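A Morning at the Hudine Packing Barn Open Day

I've been getting a Hudine vegetable box since February, so when the flyer came tucked in with my chard saying the farm was opening up the packing barn, I put my name down right away! It's on the Wogan road just past Mollavton, and if you come by bike the last hill is a real one. I got there a little before 9 a.m. and there was already a line for coffee.

The fields first

They walked us out past the hoop houses to the leeks, which go on forever. The farm works 70 acres, and I always pictured something much smaller, maybe because the boxes feel so homemade. We got to pull our own carrots (mine had three legs) and eat them right there after a rinse under the hose. So sweet! The kale was over my knees, and I came away with a long list of greens I want to try, starting with a dark, crinkly one that they grow mainly for soup.

Someone asked about slugs and we were there for a good ten minutes. Short version: ducks, and a lot of patience.

Inside the barn

Then came the part I was really there for. On a packing day they send out 836 boxes, and the whole thing is done before lunch. Potatoes and squash go in at the bottom, then roots, then anything that bruises, and salad leaves last of all in their own paper bag. I've been unpacking mine and putting it back together all wrong for months. The cold room was lovely after the walk, and it smelled like celery and wet cardboard.

They also explained the swaps, which I had wondered about. If the beets come up short, the packers pick something from the same shelf at the same price, so you get turnips or a celeriac and never, say, a lemon. You can list two things you never want. I have now listed fennel.

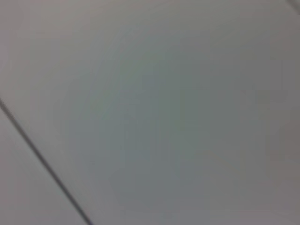

Lunch and the tasting

Lunch was potato and leek soup with bread from Clitano, the bakery that does the bread add-on. I had two bowls. Afterward there was a tomato tasting with little paper scorecards, and I gave my top marks to a stripy green one that looked unripe and tasted like the best tomato of my life. It won by 81 votes to 80 over the small yellow cherries, and there was real groaning from the yellow cherry side of the barn.
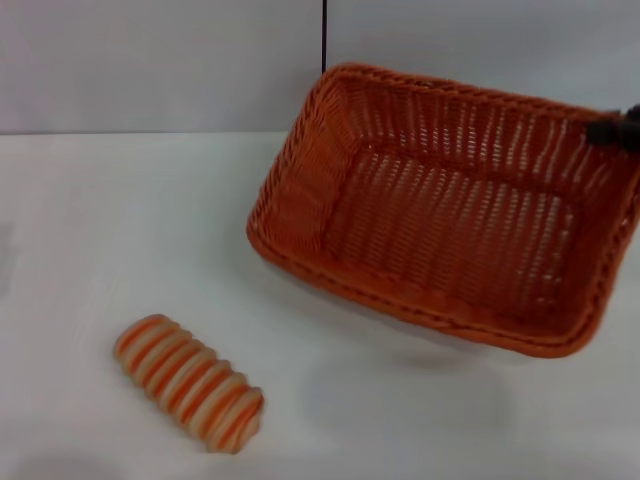

If you want to go

The next open day is planned for when the squash come in. Box customers get in free, and you sign up through the same page where you change your order. Wear boots, even if it's dry in town. Bring a bag too, as the farm stand takes cards and the odd-shaped carrots are half price. I went home with leeks, a cabbage as big as my head and way too much basil, so it's pesto all week here.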